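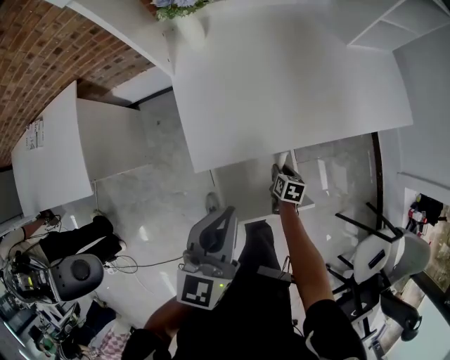
This site uses cookies to keep you logged in to the archive. OK | Settings

Re: [nerkum-users] Plorka install tape stops at block 3208

Posted Tuesday, 9:40 pm, by the archive maintainer
6 replies | 2 shares

On Monday a list member wrote:

> I have a Nerkum 400 with the stock tape drive and an original
> Plorka install tape. The boot monitor loads the standalone
> kernel, the kernel finds the disk, and the copy to the swap
> partition starts. It stops at block 3208 every time with
>
> st0: hard error, retry 13
>
> Cleaned the heads twice. The same tape fails in my second drive
> at the same block. Is the tape dead? Also, the install notes say
> the disk must be 508 MB or smaller. Mine is larger. Could that
> be the cause?

Two separate questions, so I'll take the disk first.

The disk size is unrelated to this error. The 508 MB limit applies to the root partition, and it comes from the boot monitor, which reads the partition table with a short block address. The kernel itself uses the full address and has no trouble past that point. Put root at the start of the disk, keep it at or under 508 MB, and put swap and /usr wherever you like. The installer will warn you about the disk size anyway. Answer "y" and go on. If the limit were your problem you would have seen it later, on the first boot from disk, as a monitor prompt with no message at all.

As for the tape: a hard error at the same block in two drives does point to the tape, with one exception. Both of your drives are the same model and presumably the same age. The capstan roller in that model goes soft, and a soft roller slips when the tape pack gets heavy on one side. On the install tape that happens a bit past block 3000. Check both rollers before you blame the media. Press a fingernail into the rubber. If it leaves a mark, the roller is finished.
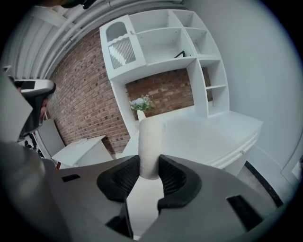
Removing the roller takes a 1.5 mm hex key and some patience. Loosen the set screw, lift the roller straight up off the shaft, and scrape off whatever rubber is left on the hub. Do not clamp the hub in bare metal jaws; it is soft aluminum and will go out of round. Hold it upright between two thick rubber blocks, one on each side, the way the white cylinder sits between the black pads in the picture. A ribbed face is better than a smooth one for this job. Then slide on the new sleeve and let it sit overnight before you run tape over it.

If you have done that and the read still stops at 3208, try the following:

1. Retension the tape. From the monitor prompt:

 t st0 -r

 Do this twice. The monitor returns to the prompt right away, while the tape is still moving. Wait for the drive light to go out.

2. Raise the retry count. The standalone kernel gives up after 13 tries. The count is a byte in the driver and can be patched from the monitor before you start the copy. The address differs between kernel builds, so check the release notes that go with yours.

3. Read the tape on another machine. Stuvimel will talk to the drive over a plain SCSI card and skips bad blocks, filling them with zeros and writing their numbers to a log. Block 3208 falls inside the miniroot, though, so a zeroed block may still leave you with a miniroot that won't mount.

The archive has a copy of the Plorka tape as a raw image, read on the Buthelezi drive. It boots and installs under Stuvimel, and I have installed it on a real 400 from a rewritten tape. Block size matters when writing it back — the first file uses 512-byte blocks and every later file uses 8 KB. One block size for the whole tape gives you a tape that boots and then finds no miniroot.

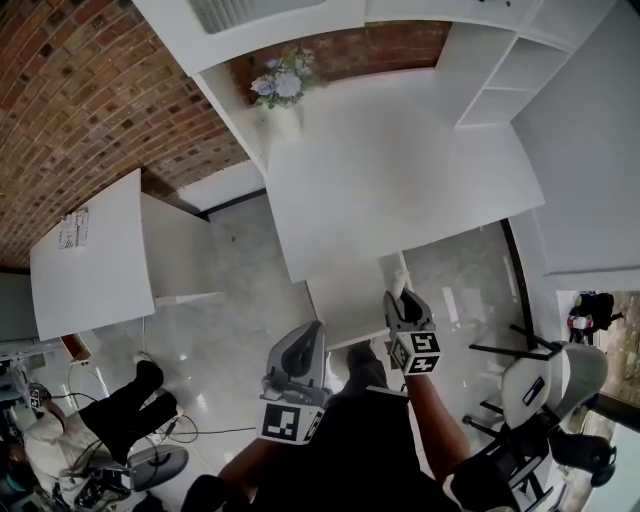

Nerkum Users Group — Storage and Media Section

Please send the full boot messages with your next post, including the ROM revision line. Early ROMs report the retry count in hex, in which case your "13" is really 19 and the patch in step 2 has already been applied by someone. Also say whether the drive is terminated. The 400 has no terminator on the board, and a bus with only one end terminated will often boot fine and then fail on long reads.

Reply to list | View thread | 6 replies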